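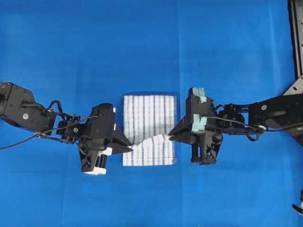

Procuram-se pessoas que dobrem roupa (bem, mal, assim-assim, tanto faz!)

Olá! Sou a Ilham Cherkaoui e ando há 14 meses metida numa pergunta que parece parva e me tira o sono: as máquinas já sabem fazer as tarefas cá de casa ou ainda não? Panos de cozinha, meias, lençóis de elástico (ai, os lençóis de elástico). A minha opinião, por agora, é que um pano pequeno e às riscas ainda vá, mas uma gaveta de meias desirmanadas já é outra conversa.

Para o estudo Flerau preciso de 34 participantes, maiores de idade, que venham ao nosso espaço na Benkirane em outubro. São 2 horas por pessoa: dobram uma pilha de panos à vossa maneira, depois veem os braços robóticos a tentar o mesmo e dizem-me, sem papas na língua, se lhes entregavam a vossa roupa. Já recebi mais de 100 respostas ao questionário e há quem dobre em rolinho, imaginem!

Não é preciso perceber nada de robôs. Pagamos o transporte e há lanche. Quem trabalha em lavandarias ou hotéis tem prioridade, porque quero muito ouvir quem faz isto o dia inteiro.

Inscrições na receção da Benkirane, até às 18h. Deixem nome, contacto e as horas que vos dão jeito, que eu ligo de volta.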